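Handheld gripper capture: what goes in the site checklist?
Darkura Forum > Data Collection > Procedures and Good Practice
15 replies

tabletop_ops
We are rewriting the operator checklist for two-handed capture with handheld grippers. The version we inherited from the Sekirmont project is 10 items long and mixes setup checks with things the operator has to do during the take. I want to split it into a pre-session sheet and a per-take sheet.

Current draft of the per-take sheet:

1. Both grippers fully open before the first contact.
2. Open position held clear of all objects until the start tone.
3. No loose strands or filament in view of either wrist camera.
4. Cable hanging free of the fingers and the table edge.
5. Objects inside the marked start area.
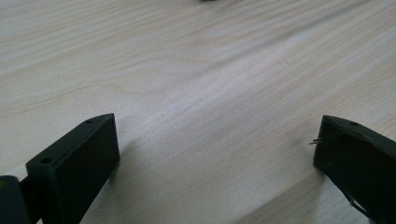
Item 1 is the one I expect argument over. Our converter takes the widest opening in the first second as the full-scale value for the jaw width. If the operator starts half closed, every width in that episode is scaled wrong and the error does not show up until somebody plots it. In the August batch we had 3,513 episodes and had to rescale 1,626 of them by hand.

gridsquare
Item 1 should not be there at all. Full-scale width is a property of the tool. Measure it once at the start of the session with a gauge block, write it into the session header, and stop deriving it from the take. You are asking the operator to fix a converter problem.

tabletop_ops
Agreed in principle. The fingers on our tools are swapped during the day, and the stop position moves a little each time. A per-session value would go stale.

gridsquare
Then make it per swap. Finger swap = new calibration record. It is one line in the log.

m4_washer
Both. Calibrate per swap, and keep the open start as a cross-check. If the opening at the start of the take differs from the calibrated value by more than your tolerance, flag the episode. You get drift detection with no extra work for the operator.

I would argue with item 3 instead. "No loose strands" is a tool condition. It belongs on the pre-session sheet.

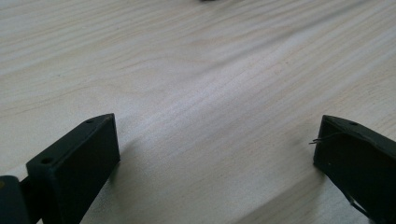
A strand at the fingertip is in every image from that wrist for as long as it is attached. If you train on one session it is harmless. If you mix sessions with and without it, you have a feature that identifies the tool, and the model is free to use it. Trim before the session, secure anything that can work loose, and look at a live image from each wrist before signing the sheet.

halfduplex
Disagree with m4_washer on moving it. Strands work loose during use. We do the check at the start of the session and again after every 15 takes, and the second check does find things. Put it on both sheets with different wording: "trim and secure" on the first, "look" on the second.

m4_washer
Fine with that. My objection was to having it only on the per-take sheet, where it will be ticked without looking.

kunov_lab_tech
At Kunov we dropped item 4 as written. "Free of the fingers and the table edge" cannot be met when the operator stands at the table and works across it. The cable has to go somewhere. Our wording is: "Cable does not pass between the jaws and does not carry tension at any point of the reach." The operator moves each hand to the far corners of the work area before the first take and confirms there is no pull.

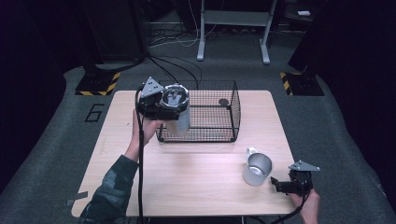

We also added a line about lifting over tall containers. With anything that has walls, the object goes up and clear of the rim before it moves sideways. Otherwise the demonstrations contain rim contacts that get copied later as if they were intended. A wire basket is the worst case. It snags, and a light one gets dragged without the operator feeling much through the tool.

gridsquare
The rim rule is too strict for a general sheet. Some tasks need contact with the rim, for instance sliding an object down the inside wall. If you forbid it at the site level you lose those. Put it in the task card.

kunov_lab_tech
Task card is acceptable. Our site sheet applies to pick-and-place only, so the distinction never came up.

tabletop_ops
I will take the Kunov cable wording and replace item 4 with it. Rim clearance goes to the task card.

Open question on item 2: how long should the hold be? The old sheet says "briefly," which cannot be checked.

halfduplex
One second minimum, both hands, fingers open, nothing between them. Ours runs as a script on the file and not as a box for the operator to tick. We keep the check in a Jenkins job that runs on upload and rejects the episode if jaw width moves during the hold.

m4_washer
Rejecting is heavy-handed. Flag and let a reviewer decide. A small movement of the jaws in the hold does not spoil the rest of the take.

halfduplex
If it only gets flagged, the queue grows and then gets bulk approved. I have seen the approvals. Reject.

tabletop_ops
We will start with a flag and look at the counts after one batch. Revised per-take sheet, for comment:

1. Jaws fully open, compared by script against the last calibration record.
2. Hold open for at least one second, both hands, nothing between the fingers.
3. Look at both wrist images for strands. Stop and trim if found.

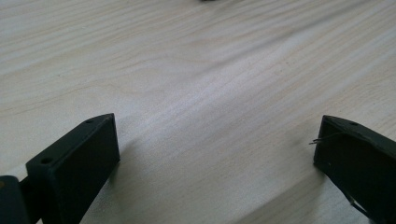
4. Cable does not pass between the jaws and carries no tension at any point of the reach.
5. Objects inside the marked start area. Task card read for any contact rules.

gridsquare
Item 5 is two items. Split it.

tabletop_ops
Split. It is now six. Pre-session sheet to follow in a separate thread.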